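Search this site Go All topics Equipment Planning Archive

Planning and Paying for a Two-Arm Kitchen Cell: Frequently Asked Questions

Last updated December 1, 2021

These are the questions we get most often from schools, care homes and small food producers in the Larkstead area who are thinking about a two-arm robot for kitchen handling work. Prices change too often to list them here. Ask for a written quote.

Do we need two arms?

It depends on the work. Picking one kind of item from a tray and putting it in a box is a one-arm job. If something has to be held while something else is placed on it, or if dishes and food are handled in the same cycle, plan for two. A second arm also needs its own gripper, its own cabling and more floor space, so put all of that on the same budget line.

What do first-time buyers leave out of the budget?

Usually the things that are not the robot. Grippers, spare fingers, the table, guarding, electrical work, a safety assessment and staff training all cost money. We tell customers to hold back 20 percent of the total for changes after installation. If you don't spend it in the first year, it can go to spare parts.

Can we test our tasks before we buy anything?

Yes. We build your table in simulation and run the tasks there first. You send us measurements and a list of items, and we model them or use close matches from our library. This is a paid service, and the fee comes off the price if you order within 3 months.

How much should we trust the simulation?

Trust it for reach, layout and whether the two arms get in each other's way. Be careful with it for grip. Soft produce, thin rims and anything slippery behave differently on real equipment. We ask for 100 simulated runs per task before we talk about layout, and then 40 runs on a demo unit with your own dishes and food before you sign.

Should we lease or buy?

Leasing makes sense if your menu or product line is likely to change. Buying is cheaper over a long period if the job stays the same. Check who pays for gripper wear under a lease - the contracts vary a lot on this point.

When should we start planning?

If you want the cell running when your new budget year starts in June, begin the item list the fall before. Electrical work is the usual cause of delay.

What should the item list include?

Size, weight, surface and how each item is presented. "Plate" is not enough. We need to know if it arrives flat, stacked or standing in a rack. For produce, give us the smallest and largest you accept.

Comments (3)

Moriarty: We went with one arm and added the second a year later. The table had to be replaced as well. Wish we had priced both at the start.

Janari: Does the simulation fee cover changes to the layout, or is each one charged again?

Edin Lazarević (Vostdale): Janari, two rounds of layout changes are included, and after that we charge by the hour. Swapping one food item or dish for another on the same table doesn't count as a layout change.
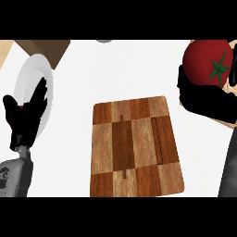

Moving the table, an arm base or a storage box that the arms have to reach around does count, so try to settle those before the first round. Send me your floor plan and I can tell you which kind of change yours would be.

Contact Vostdale | Copyright 2021 Vostdale. All rights reserved. | Back to top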